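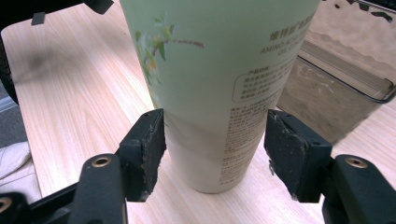
The Ludulance open day started at ten, and by quarter past I had already been handed a hairnet, a visitor sticker and a mint. I'd gone along because my sister-in-law buys their stuff by the case and talks about it the way other people talk about their dentist. The filling hall was closed until the tour, so we were parked in a side room with a bottle to look at. It was pale green going creamy toward the bottom, with leafy branches and blossoms up one side, a good deal of Chinese text, and the words AMINO ACID in English capitals. I learned more from the blossoms than from the small print, which is very small and goes on most of the way to the base.

Our guide was Jadwiga Bednarek, who had a clip-on microphone and did not need one. She took us through in groups of 6. Ours included a man named Murray Gill who had been on the tour before and wanted us all to know what was coming.

**Labels.** My favorite stop. Printed samples were laid out on a long bench, and Hertta Mustonen let us try putting one on a blank bottle by hand. Mine went on with a crease down the middle like a bad shirt. Getting a label to sit flat on a bottle that isn't the same width all the way up is a real skill, and I don't have it. Murray did his perfectly. He said he'd been practicing at home.

**The filling hall.** Loud. We watched from behind a yellow line while the bottles came past in single file, 70 a minute on a good day. Somebody asked what a bad day was like and Jadwiga moved us along to the caps.

**The smelling table.** Four jars with numbers on the lids, and a card to write your guesses on. I put down pear, pear, soap and "my aunt's hallway." The second one was pear. There was a prize for a full score, but it went to an earlier group.

**The shop.** Cash or card, and a line out the door. I bought 2 bottles I don't need and a tote bag that says LANDRY on it for reasons I never got to the bottom of. The coffee was free and tasted like it.

Parking is behind the building, entrance off the side road. Follow the cones, then ignore the last cone, it points at a hedge. They're running the tour again in July, and my sister-in-law has already put my name down.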